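Cloth folding demos, how many before I switch to harder starts?
Posted in Data collection > Handheld grippers
May 2026

skurkdale_bench
Hi all, hurried post, between sessions. We're collecting folding examples with two handheld grippers, one person, cloth on a table, head view plus whatever the grippers log. Goal is a policy that folds a flat cloth in half and then in half again. Nothing fancy.

So far 109 demos, all from the same start. Cloth square to the table, near edge toward the operator. Trained on them last night and it does ok when the cloth is placed just so. Turn the cloth a bit and it grabs at nothing. Also the pale cloth on the pale top, is that hurting me? Can't decide if I should swap the board for something darker or leave it, becuase the real table at the other end is going to be light too.

Start position for most of them, grippers at the near edge: 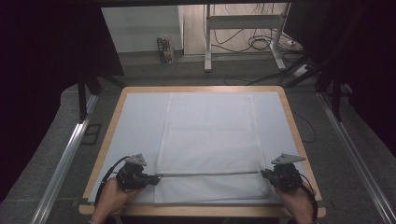
Rurner
Stop adding to the flat pile, you have enough of those. We wasted most of November on the same thing, went up to 2,142 demos and the first big jump came from 62 we did with the cloth rotated or shoved to one side. Should have done those in week one.

What worked for us:
Rotate the cloth before each take, small angles first.
Then one corner tucked under.
Then crumpled, but only after the operator has a fixed way of flattening it. If one take shakes it out and the next one pats it down, the model averages the two and does neither.

Keep the failed grasps if the person recovers inside the same take. Toss the ones where they stop and think. Long pauses are poison, ours learned to hover over the table forever.

On the light board, leave it if deployment is light. Do a handful on a dark one just so it isn't keyed to one background.

Kárason
Agree on rotation, don't agree on crumpled. Way too early for that imo. Get the two folds solid from any angle first, then worry about flattening as its own task with its own label.

Check your gripper width readings too. With thin cloth, closed on fabric and closed on nothing look almost the same in the log, and if the zero drifts during a session you can't tell them apart later. We re-zero every 6 takes. Boring but it saved a whole batch.

Watch the cables as well, a tug on the wrist shows up as a little jerk in the trajectory and the policy will copy it faithfully.

Ninau
black board fixed it for me, try that

skurkdale_bench
Thanks, doing rotations this afternoon, small angles, same operator. Will re-zero like Kárason says, hadn't even looked at the widths. Ninau was yours a white cloth or colored? Will post the numbers once its retrained.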